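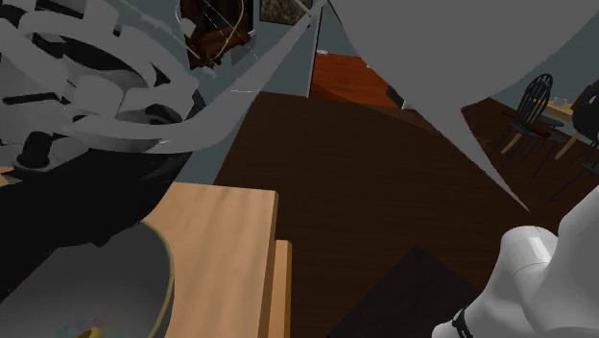

## 6. Placing the onboard camera in a Traltov home scene

Use the steps in this section after you have loaded the robot model (section 3) and before you record any runs. They cover the onboard camera only. Fixed room cameras are set in the scene file and do not move with the robot.

The steps assume the Jikico arm on the standard Redaso base. If you have changed any link or added your own housing, read the notes at the end of 6.2 first.

### 6.1 Before you start

1. Stop the simulation. The status bar must read **Stopped**. **Paused** is not enough, as a paused run keeps its own copy of the camera pose and will write it back when you resume.
2. Save the scene under a new name. Do not edit the scenes in the `shipped` folder. An update replaces them.
3. Open **Robot > Joints** and click **Home**.
4. Open **View > Onboard** in one pane and **View > Free** in the other. You will need both panes for most of what follows.
5. Turn on **Show link names** in the free view.

> **Note:** If the onboard pane is black, the camera is probably inside a closed mesh. Go to 6.4.

### 6.2 Setting the camera mount

The camera is a child of one link on the robot. It moves with that link and with nothing else.

1. In the model tree, select `cam_onboard`.
2. Check the **Parent** field. For work at table height it should be `torso_upper`. For work on the floor, use `base_front`.
3. Set **Offset** to zero on all axes. Click **Apply**.
4. Move the camera forward along its own X axis in small steps until the housing is no longer in front of the lens. Watch the onboard pane as you do this.
5. Tilt the camera down until the table top and the floor in front of it are both in view.
6. Click **Apply**, then **Lock mount**.

Some of the robot's body in view is normal. Curved parts of the housing along one side do no harm if the gripper and the objects can still be seen. An arm link that crosses the middle of the view is a different matter. It hides the work for as long as the arm stays in that pose, and the view will change a great deal with small moves of the shoulder.

To check for this:

1. Open **Camera > Coverage** and click **Measure at this pose**.
2. Read the value for **Own body**. It is given as a percentage of the view, from 0 to 100.
3. Drag the shoulder slider slowly from one end to the other and watch the value.
4. Note the joint angles at which the value is highest. You will need them in 6.5.

> **Caution:** Do not hide links to get a lower value. Hidden links still collide. The arm will stop against things you cannot see, and the recorded images will not match what a camera on the real arm would give you.

Notes for changed models:

- A custom housing needs its own mesh for display and a simpler one for collision. If you use the display mesh for both, loading is slow and contacts are jumpy.
- Export housings with normals facing out. With normals reversed you will see the inside faces of the part, or gaps where the near side should be.
- Scale is in meters. A housing exported in millimeters will swallow the whole room.

### 6.3 Setting the near clip distance

The near clip distance decides how close a surface can be to the camera and still be drawn. It is the setting most often left wrong after a mount has been moved.

1. Select `cam_onboard` and open the **Lens** tab.
2. Set **Near clip** to its default with the round arrow.
3. Look at the edges of the closest link in the onboard pane. They should be whole.
4. If you see an open cut through a link, lower the value one step and look again.
5. If distant surfaces start to flicker where they overlap, you have gone too low. Go back up one step.

Thin pale lines across the view usually come from one of two places. **Show mesh edges** may have been left on, or the model may have cable parts that were imported as lines without any thickness. Turn off **Show mesh edges** first. If the lines remain, look for the cable parts in the model tree and set their **Display** to **Off**. Cable parts have no collision, so turning them off changes nothing but the picture.

Flat gray parts mean that no material is assigned. The robot will run this way. If you plan to train on the images, assign the materials first, on every link, and save the model and not just the scene.

### 6.4 Black or empty onboard view

Work down the list and stop when the view comes back.

1. Check that the camera is enabled in the model tree.
2. Press **F** in the free pane with `cam_onboard` selected. The free view jumps to the camera. If you find yourself looking at the inside of the housing, repeat 6.2 from step 3.
3. Check that the room lights are loaded. Home scenes keep lights in a separate layer, and the layer is skipped if you open the scene with **Fast load**.
4. Restart the renderer with **Tools > Restart renderer**. Unsaved changes to the mount are kept.
5. Look in the log for error 639. It means that the parent link named in the camera file does not exist in the model. Rename one to match the other.

### 6.5 Placing the robot in the room

Home scenes have more in them than a bench cell does: doorways, rugs, chairs pushed out from tables. Leave space for the elbow as well as the gripper.

1. Choose **Place > Robot** and click on the floor in front of the table you want to work at.
2. Turn the robot to face the table. Hold **Shift** to turn in small steps.
3. Click **Check contact**. Any link that touches the table, a wall or a door frame turns red in the free pane.
4. Move the base back until no link is red.
5. Set the joint angles you noted in 6.2 one after another, and click **Check contact** at each.
6. Put the arm in its start pose and click **Set as start**.

If the target is a bowl or another open container, make sure the camera can see into it from the start pose. When the inside is only partly in view, raise the mount before you move the base. Moving the base closer tends to push the container toward the bottom of the view, and it may leave the view altogether once the arm reaches out.

> **Note:** Small items inside a bowl are loose bodies. They settle when the simulation starts and may end up in a different place each time. To hold them, select them and tick **Fix until touched**.

Rugs are thin boxes with their own friction. The base will ride up on a rug edge if one wheel starts on it and the others do not. Either place all wheels on the rug or keep clear of it.

### 6.6 Test run

1. Click **Run** and let the scene settle.
2. Open and close the gripper once. Check that the fingers can be seen at both ends of their travel.
3. Jog the arm from the start pose to a point above the table and back.
4. Stop the run and open **Camera > Coverage > Last run**. If **Own body** climbs sharply at any point, find that pose on the timeline and look at it in both panes.
5. Change the mount or the base position, whichever is the smaller change, and repeat from step 1.
6. Save the scene and the model.

Write the mount values on the cell sheet with the scene name. If you work from the Jacobs calibration template, the values go in the **Extrinsics** block, in the same order as they appear in the **Offset** field. Rotation is in degrees there and in radians in the camera file.

### 6.7 After an update

Updates to Traltov do not change saved mounts, but they do reset **Near clip** and **Show mesh edges**. After each update, open your scene, repeat 6.3, and do one test run. If the robot model itself was updated, unlock the mount and repeat 6.2 as well.

*Section last revised Jan 15, 2025.*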